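Samport dismantling project: progress report to the Jultia fund
4 Apr 2020
By Amna Chaudhry

The work since our last report has gone almost entirely into recording. The arm was signed off for use in the small workshop at the start of the period, and the recording software from Yusof was running a week later than planned. We lost that week to a licence problem which has been dealt with and should not come back.

The aim is unchanged. We want a set of examples, guided by a person, from which the learning system can pick up the early steps of taking a desktop computer apart for reuse. An operator steers the arm through one step at a time, and the software stores the wrist camera view along with the arm's movements. Each stored run is then checked by a second person and marked as keep, keep with a note, or discard.

We began with the steps that need the least force: moving in over the board, lining up with a part, and backing out of the case without touching anything. Lihua Qian and Zeyu Ren have done most of the steering. Both found the approach to the processor harder than expected. The gripper is wide for the space inside a case and tends to hide the lower memory slots just when the operator would like to see them. Zeyu now comes in more slowly and stops short of the socket before the last move, and we have asked Lihua to do the same so that the runs are alike.

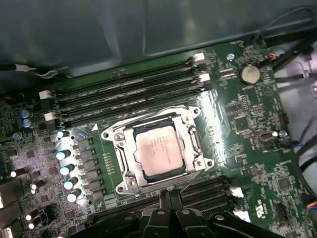
Wrist camera view of the processor socket, with the gripper fingers at its lower edge.

Reflections remain a nuisance. Bare metal around the processor and the tops of the capacitors catch the workshop lights, and in some of the early runs the lever beside the socket could hardly be made out. We moved one lamp and fitted a cloth screen to the other. The later runs are better. We have kept the poorer ones in a separate folder, as Jianhua Tang thinks the system ought to see some bad lighting during training.

We have 18 cases set aside for this stage, supplied by Stever, and have recorded on 10 of them. The rest are waiting for their labels to be entered. Two of the cases turned out to have bent side panels and will be used for practice only.

A first training trial was run on the approach step alone. It was too small to draw much from. The system moved towards the socket sensibly on boards it had been shown and drifted to the left on one it had not. Mingxuan Wan is looking at whether this comes from the examples or from the camera setting, which was changed part way through.

Spending is within budget. The only item not in the plan was a set of 3 spare finger pads.

Next we will finish the remaining cases, record the lever step, and repeat the trial. We expect to send the fuller set to Jultia in August.

Comments

Jianhua Tang: Please put the lamp positions in the run notes. I could not find them for the early runs.

Lihua Qian: Added. The cloth screen is in there as well.

Mingxuan Wan: Which folder has the runs made before the camera setting was changed?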